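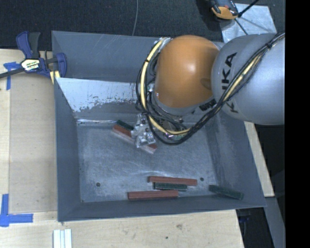 She has washed wool by hand for 16 years, and she began with a mistake. Her first fleece came from the farm at Prollik, as a present from a neighbour who did not want it, and she put it in the bath with very hot water and stirred it with a broom. "It became a carpet," she says. "A small and very bad carpet." Today she teaches other people to wash a fleece without making a carpet, in courses at Rirnmont and sometimes in her own kitchen in Brestley. Many beginners write to her first to ask what they must buy, and she always tells them to look at what they have at home. A grey metal bin standing on a wooden table is already a good shape for the work, she says, if you can fill it and empty it without hurting your back. The rest is a thermometer, washing-up liquid and a free afternoon.

I visited her in September, when most of the shearing was finished and the fleeces were waiting in sacks in the shed. She had 30 of them still to do. The smell is strong, and she told me that I would stop noticing it after ten minutes. It took me a little longer.

The first job is done dry. She opens the fleece on an old sheet with the outside up and walks round it, taking off the dirty parts from the edges. "People want to save everything," she says. "They have paid for it, or somebody gave it to them, and they feel guilty. But the dirty wool from the back of the sheep will make all the other wool dirty. Take it off and put it under your roses." She also pulls out short second cuts, the little pieces that are left when the shearer goes twice over the same place, and she holds a lock beside her ear and pulls it hard at both ends. If it makes a clear sound, the wool is strong. If it crackles, it will break later in the spinning.

About the water she is strict. It must be hot enough to melt the grease, and the next water must have nearly the same heat as the one before. She does not touch the wool much. She pushes it under with her flat hand and then goes away to have tea. "The wool does not need your help," she told me. "It needs to be left alone. This was difficult for me, I am a person who stirs."

I asked her what she does when the water becomes cold. "Then you have waited too long, and the grease goes back on the wool, and it is sticky. It is not a tragedy. You do it again." She changes the water three times for a clean fleece and five or six times for a greasy one. The first water is brown, and she carries it out to the garden.

She did not always want to teach. For the first years she sold her washed wool to Fabbri, a small spinning mill, which paid by weight and was not interested in who had done the washing. In her best year she sent them 153 fleeces. "I was proud of this number, and my hands were terrible," she says. When the mill bought its own washing line, she thought she would stop. Then two women from her spinning group asked to learn, and they brought friends. Now she takes no more than six people at one time – there is only one tap outside.

Her pupils are mostly people with two or three sheep of their own and a fleece they cannot sell. The price for raw wool is so low, she says, that some owners burn it or bury it. She does not like to speak about this for long. "I understand them. The shearer costs more than the wool gives back. But I still go and ask if I can have it."

For drying she uses old window screens laid over chairs, in the shade and with some wind. Sun is not a problem for white wool in her opinion, although other washers will disagree. She turns the locks once in the evening. A fleece that feels dry on the outside can be damp in the middle for another day, and she has lost a whole bag to mould because she packed it too early.

Before I left she gave me a handful of clean grey wool, and I asked what I should do with it. "Keep it in your pocket for one week," she said. "Then tell me if it is felt." She has a place free on the next course at Rirnmont, and she asks people to bring rubber gloves and an old towel.

Contact | © 2022 Brestley Wool Pages | Back to top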